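Prollden Spoof News Collection

A collection of 1,854 short humorous news articles in English, written in the form of straight newspaper reports, with annotations for headline type, target, and form of joke. The articles come from two sources, a satirical weekly called the Lorkbridge Lantern and a student humor page called Bozkurt Daily. Both gave permission for the text to be redistributed under the terms at the end of this file.

Last updated: July 12, 2021

What is in the release

articles.tsv holds one article per row, with the text, the headline, and the basic fields.
labels.tsv holds one row per article and annotator.
quotes.tsv lists every passage of direct speech found in the articles, with the name of the speaker as printed.
guide.txt is the annotation guide, in the version used for the final pass.
changes.txt is the list of corrections since the first release.
prirneo/ contains the small command line tool used to split, check, and export the files.

All text files are UTF-8 with Unix line endings. Tabs and line breaks inside articles have been replaced with the strings \t and \n. Quotation marks are left as printed, so you will find both curly and straight ones, sometimes in the same article.

Why it was put together

Most of the spoof news text in circulation is headlines only. Headlines are easy to collect and easy to label, but much of the work in this kind of writing happens lower down, in the second paragraph and in the made-up quotations. We wanted full articles with the joke marked where it occurs. The first use was a study of how long a spoof report can go on in a straight voice before the writer gives the reader a clear signal. Other uses are welcome.

The articles are mostly about ordinary domestic life. Couples, neighbors, office kitchens, parking, school gates, and bad weekends make up the bulk of it. There is some national politics in the Lantern material, but the editors there asked us to leave out anything about a living politician, and we did. Anyone looking for political satire will find this collection thin.

Fields in articles.tsv

id: a string such as LL-0412 or BD-0077. LL is the Lantern and BD is Bozkurt Daily. The numbers have gaps where articles were withdrawn.

headline: as printed, with capitalization kept.

standfirst: the short line below the headline. Empty for all Bozkurt Daily articles, which never used one.

body: the full text of the article. Bylines, share buttons, and comment counts have been removed.

section: the section name used by the source. The Lantern changed its section names at some point and we did not try to reconcile them, so "Home" and "Living" are probably the same thing.

length_band: short, medium, or long. See guide.txt for the cutoffs.

series: filled in when an article belongs to a running series. The most common value is "agony column."

Fields in labels.tsv

id: matches articles.tsv.

annotator: a letter. There were 5 annotators in all. Everyone labeled the shared batch, and the rest was divided between them.

headline_type: one of flat, giveaway, question, or list. A flat headline could run in a real paper without anyone noticing. A giveaway headline could not.

target: who or what the joke is on. Values are person, couple, group, institution, reader, press, and unclear. "Press" is used when the joke is mainly about how newspapers write.

form: one of reversal, overstatement, understatement, misplaced seriousness, or other. Only one value is allowed. Annotators complained about this, and they had a point, but allowing two values in the trial round led to nearly everything being marked as misplaced seriousness plus something else.

turn_sentence: the number of the sentence in which the annotator first felt sure the article was a spoof. The headline counts as zero.

comment: free text, often empty. Some comments refer to conversations we did not record.

How the articles were chosen

We started with the full archive of each source and removed the following: articles shorter than a paragraph, picture galleries, horoscopes, letters pages, articles that depend on a chart or a cartoon to make sense, and anything naming a private person who could be real. The last check was done by hand. Names that were plainly comic or very common were kept. Where we were in doubt, the article went out.

Reprints were a bigger problem than expected. The Lantern runs the same piece again every holiday season with small edits, and in those cases we kept the oldest version. Near copies were found with the dedupe command in prirneo and then read side by side. A total of 113 articles were dropped at this step. 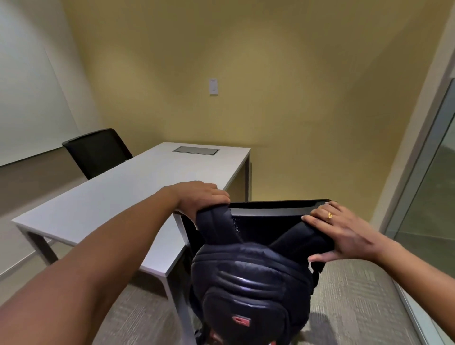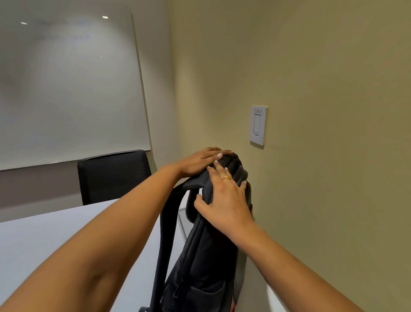

Annotation

Annotators read each article once from start to finish before labeling anything. They were asked to fill in turn_sentence first, while the first reading was fresh, and only then to go back for the other fields. They could see the headline and the standfirst but not the source or section.

The labels were made in June, over several weeks, after a trial round that is not included. The guide was changed twice during the trial and once after it. The late change concerned the agony column series, where the letter and the answer can have different targets. The rule we settled on is to label the answer. Articles from that series that had already been labeled were done again from scratch.

Agreement was good for headline_type and fair for target. It was poor for form, mostly between overstatement and misplaced seriousness. Take the article about a husband and wife who hold a formal signing ceremony for a new dishwasher schedule. Some readers see an inflated event and others see a normal event described in the wrong voice. Both readings are fine and we did not force a decision. There is no gold label for form. If you need one value per article, the majority command will give it to you and mark the ties.

For turn_sentence we suggest using the full spread of answers where there is one. Readers who know the Lantern's style get there much earlier than readers who do not, and a mean hides this.

Using prirneo

The tool needs Python 3 and nothing else. From the top folder, run:

python prirneo/run.py check

This reads all the files and reports missing ids, rows with the wrong number of columns, and labels outside the allowed set. A clean copy prints "ok" and exits. The other commands are:

split: makes training and test files. Articles in the same series always go to the same side.
majority: writes one row per article, with ties marked.
quotes: rebuilds quotes.tsv from the article text.
dedupe: lists pairs of articles with a lot of text in common.
export: writes everything to a single JSON file.

Each command takes --out to set the output folder. The default is the current folder, and existing files will be overwritten without a warning, so set it if you have edited anything.

Known problems

The quotes command works from punctuation alone. It misses speech that runs over several paragraphs when the closing mark has been left out, which both sources do often. It also picks up quoted phrases that are not speech. Speakers called only "a friend" or "a spokesman" are kept as printed.

The two sources are not balanced. Most of the articles are from the Lantern. Bozkurt Daily pieces are shorter, use more giveaway headlines, and have more spelling mistakes, so a model trained to predict headline_type can do well just by guessing the source. Report results for each source separately where possible.

A few articles are written as straight local news with no joke that any annotator could find. We asked the Lantern about two of them and were told they were meant to be funny. They are still in, with target set to unclear.

Some of the material about marriage and dating relies on old stereotypes about men and women. We did not remove it. The guide has a short section on labeling such articles, and the comment field sometimes says more.

Things to avoid

These articles are not true and should not be mixed into a set of real news text unless the source is marked. Please do not quote single articles without the headline and the name of the publication. Several have been passed around as real reports in the past, including one about a town council banning sighing in the library, and the editors still get mail about that one.

The labels reflect what a handful of readers thought. They are not a measure of how funny an article is, and nobody was asked to rate that.

Removal requests

Writers who want an article withdrawn can open an issue with the id. Withdrawn articles are taken out of the next release and listed by id alone in changes.txt. Users are asked to update their own copies when this happens.

License

The labels, the guide, and the annotation comments may be used and shared for any purpose with credit to the Prollden collection. The article text may be used for research and teaching only, with credit to the publication it came from. The prirneo code is under the MIT license, a copy of which is in the prirneo folder.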